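Last updated: May

To: handheld-grippers list
Subject: Re: [grippers] Buvgate vs. Sarnura tips, anybody run both?

Hi all,

Sorry for the slow answer, I wanted to get a few more sessions in before opening my mouth. Quoting the original so folks don't have to dig for it:

> We're setting up a handheld collection space and have to pick between the
> Buvgate and the Sarnura hand units. Budget covers one kind, not both. We
> care mostly about (1) how tired people get, (2) whether the marker
> tracking holds up when there's a crowd in the room, and (3) small stuff
> on plates, since that's most of our task list. Has anybody used both for
> more than an afternoon? Also, does the Arango tracker still drop out when
> two people stand back to back? We got burned by that on an older version
> and I'm a little gun-shy.
>
> And if you have a picture of your room with people working in it I'd
> love to see how far apart you put your tables.

OK so! We've had both kinds here for a while now, and I've worn each of them long enough to have opinions. I'll go in your order, more or less.

Tiredness first. The Sarnura is lighter in the hand and for the first half hour everybody likes it better. Then the trigger starts to get to you. It has a stiff spot right before the tip closes, and if you're doing pick and place over and over, your first finger lets you know. The Buvgate is heavier (you feel it in the forearm, mostly when you reach to the far side of a table) but the squeeze is smooth all the way through. I did 100 picks in a row with each, same table, same objects, and I was a lot happier at the end of the Buvgate run. My lab mate said the opposite, but she has much smaller hands than I do and the Buvgate grip is just too fat for her. So please let the actual people who will be wearing these try them on before you order. I know that's annoying advice when you're buying through a purchasing office.

Small stuff on plates. Both are fine with anything you can get the tips around from the sides. Where they split is flat things, or anything that wants to roll. Out of 38 tries at lifting a spoon off a plate, I missed 14 with the Sarnura, mostly because the tip skates along the glaze. I didn't keep a proper count on the Buvgate, which I know is a terrible way to do a comparison, but it was clearly fewer. Plastic carrots are the opposite story, by the way. The Sarnura grabs them great and the Buvgate likes to squirt them across the table if you come in at an angle. Come in square and it's OK. We tried wrapping the tips in grip tape and it helped for one morning and then left gunk on everything, so don't bother.

Tissues are miserable with both. If somebody has a trick for picking up one crumpled tissue without dragging the plate along with it, please write to me.

Now the tracking. The Arango thing with people back to back is much better than it was. I still see it lose a cube for a moment if someone tucks a hand in close to their body and turns at the same time, but it picks up again when the arm comes back out, and the log marks the gap so you can throw that piece away. What bites us more is markers that aren't on anybody. If there's a spare cube sitting on a pile of gear, the software will happily find it. It won't mix it up with yours as long as the IDs are different, but check that they are! We had two cubes printed with the same faces for a good week and I'd rather not talk about that data.

Something you didn't ask: look at the controller settings before you blame the hardware. The Ultorley controller ships with the smoothing turned way up, and it makes every gripper feel like it's moving through syrup when you play it back. We run ours at 950 now. I don't totally know what the units are (the manual is no help), but lower than that gets jittery and higher gets mushy.

As for the room, you asked how far apart, and my answer is farther than you think you need. Leave enough floor between tables that a person with a backpack on can turn around without looking behind them.

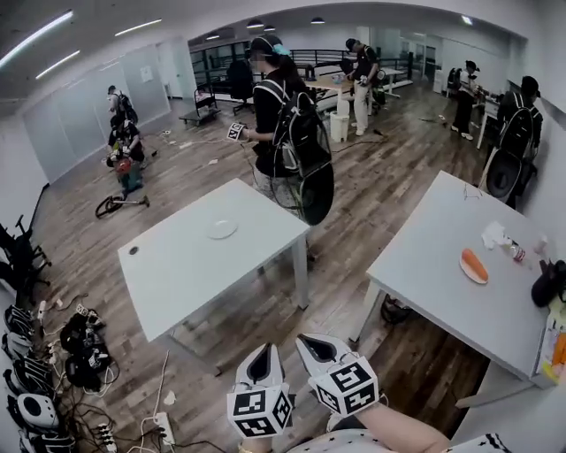
Both grippers up, two of our tables, and more folks working farther back.

Cables are the part I'd do over. Get the power strips where you want them before the tables go in, and tape down whatever you can. Moving a loaded table to get at a plug is no fun at all.

If you made me choose only one kind for your task list, I'd go Buvgate, and then get one Sarnura anyway for whoever has small hands, if you can squeeze it past the budget people. I can send the Ultorley config file to anyone who wants it, just reply off list so we don't clog up everybody's inbox. And if you do end up going all Sarnura, let me know if that stiff spot wears in, I'm curious!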